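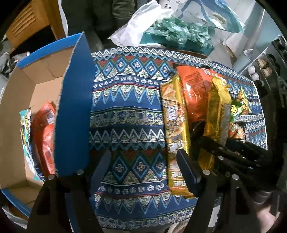 A hand-held gripper with a gold snack bag between its fingers, beside an open cardboard box on a patterned tablecloth.

Gripper trial puts snack bags to the test in Drindcombe

DRINDCOMBE, 10th December — The bag of chips, long regarded as an easy thing to pick up, has spent the past several months getting the better of some expensive equipment.

Drinex, which builds gripping tools for packing lines, released the first results Tuesday-free of marketing language from a comparison of 4 hand-held grippers. The company ran 400 picks with each tool, all of them moving bagged snacks between a table and a cardboard box.

The bags were chosen for being awkward. They are slippery, mostly air, and change shape when touched. A gripper that can hold a metal bracket all day will happily squeeze a bag of crackers out of its own grasp like a bar of soap, and one that holds on tighter tends to deliver crumbs.

The winner, to the mild embarrassment of the engineering department, was the plainest of the lot. The broad-plate model has two flat black fingers and no soft padding to speak of. It dropped fewer bags than a rubber-tipped version that took most of last year to design, and it did better than a curved-finger model whose main talent was getting its tips caught under the crimped seal.

The fourth tool, a suction design, was withdrawn before it finished its 400. According to the report, it "performed well on smooth areas of packaging." The report adds that snack bags have few of these.

All four were worked by hand, with a person squeezing the handle and a camera on the tool recording each pick. Drinex said this let it compare fingers without also having to compare arms, controllers and the tempers of the people programming them. The recordings will go toward training the software that will eventually do the squeezing.

Testing was done on an ordinary table with a patterned cloth over it. Earlier trials in July used a bare gray bench, and the camera software did very nicely there. Moved to a busier background, it began to take parts of the fabric for merchandise. Drinex now considers the tablecloth part of the test equipment and has given it an inventory number.

The shape of the pile mattered as much as the shape of the fingers. Bags set apart from one another gave little trouble. Bags leaning together were another story, and the report has a full page on what it calls "neighbor events," meaning the gripper went for one bag and moved two. The broad-plate model had the fewest of these when operators came in from the side, and a good many when they came straight down.

Getting a bag into the box was harder than getting it off the table. Upright flaps were bumped often enough that the company briefly discussed cutting them off, then decided that customers would probably go on using boxes that have flaps.

Next comes the arm. Drinex plans to mount the broad-plate gripper on two competing models, the Gashaw and the Girnia, and run each through 1,000 picks with the same bags, the same box and the same tablecloth. The Gashaw is the faster of the two. The Girnia is the quieter, a quality that scored highly with the people who share a room with it.

In a short warm-up of 10 picks apiece, both arms finished without dropping anything. The Gashaw placed one bag in the box with such conviction that its contents were reclassified as breading. The Girnia placed its bags gently and took long enough over it that an operator went for coffee.

The company has not set a price for the broad-plate gripper, and says the finger width may still change. A narrower pair is being cut for smaller packets, which the current plates tend to hide from the camera at the moment of closing.

The rubber-tipped version has not been dropped. Drinex said it will be tried again on fruit.

Snacks used in the comparison were bought locally. Bags that burst during testing were recorded as damaged and left in the break room, where the report loses track of them. Results of the arm trial will be posted when both machines have completed their runs.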